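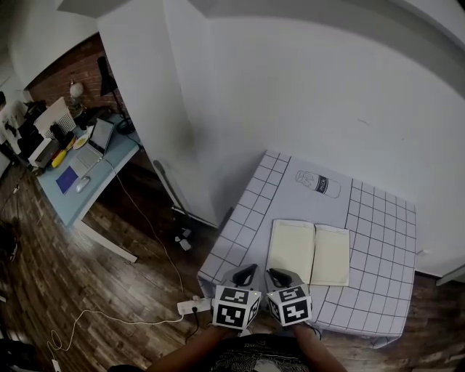 Grivcombe, 12. Juni 2018

Alte Musiksammlung auf neuen Rechner übertragen, ohne die Bewertungen zu verlieren?

Lesezeit: 2 Minuten | Drucken | Per E-Mail senden

Guten Tag zusammen,

ich bitte um Entschuldigung, wenn mein Deutsch nicht ganz fehlerfrei ist. Ich habe einen älteren Windows-Rechner mit iTunes und einer Musiksammlung, die ich seit vielen Jahren pflege. Jetzt habe ich einen neuen Computer gekauft und möchte alles mitnehmen: die Musikdateien, aber auch die Bewertungen mit den Sternen, die Wiedergabezähler und meine 18 Wiedergabelisten.

Die Dateien habe ich schon auf eine externe Festplatte kopiert und auf dem neuen Rechner in iTunes hineingezogen. Die Musik ist da, aber alle Sterne sind weg und die Listen auch. Außerdem erscheinen 9 Alben doppelt. Was habe ich falsch gemacht? Der alte Rechner funktioniert noch, ich kann also von vorne beginnen.

Grivcombe

2 Antworten | 6 Mal geteilt

Trikwood
Einfach Privatfreigabe einschalten und rüberziehen. Geht bei mir seit Jahren ohne Probleme.

Konstantinidis
Die Privatfreigabe überträgt zwar die Musik, aber auf die Wiedergabelisten würde ich mich dabei nicht verlassen. Ich habe den Umzug im März selbst gemacht und den ganzen Ordner kopiert.

Die Sterne und die Zähler stehen nicht in den Musikdateien. Sie stehen in der Datei „iTunes Library.itl“, und diese liegt im Ordner „iTunes“ unter „Eigene Musik“. Wenn man nur die Lieder hineinzieht, legt das Programm eine neue, leere Mediathek an.
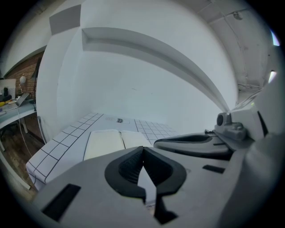 Ich würde so vorgehen:

Auf dem alten Rechner in iTunes „Datei“ öffnen, dann „Mediathek“, dann „Mediathek organisieren“ und dort „Dateien zusammenlegen“ wählen. Danach liegen Kopien von allen Liedern im gleichen Ordner. Bitte vorher prüfen, ob auf der Festplatte genug Platz ist.

iTunes beenden und den kompletten Ordner „iTunes“ auf die externe Festplatte kopieren, also nicht nur den Unterordner mit der Musik.

Auf dem neuen Rechner iTunes beenden und den dort vorhandenen Ordner „iTunes“ umbenennen – zum Beispiel in „iTunes_alt“. Dann den kopierten Ordner an dieselbe Stelle legen.

Jetzt die Umschalttaste gedrückt halten und iTunes starten. Es erscheint ein Fenster, in dem man „Mediathek auswählen“ anklickt und die Datei mit der Endung .itl angibt.

Wichtig ist, dass die Version von iTunes auf dem neuen Rechner gleich alt oder neuer ist. Eine ältere Version kann die Datei nicht lesen. Die doppelten Alben kommen vermutlich vom mehrfachen Hineinziehen und sollten mit der alten Mediathek verschwunden sein. Den alten Rechner bitte erst löschen, wenn alles geprüft ist.

Konstantinidis, Numville

1 Kommentar

Grivcombe
Vielen Dank, mit der Umschalttaste hat es geklappt. Die Sterne und alle Listen sind wieder da. Den Ordner „iTunes_alt“ behalte ich noch eine Weile.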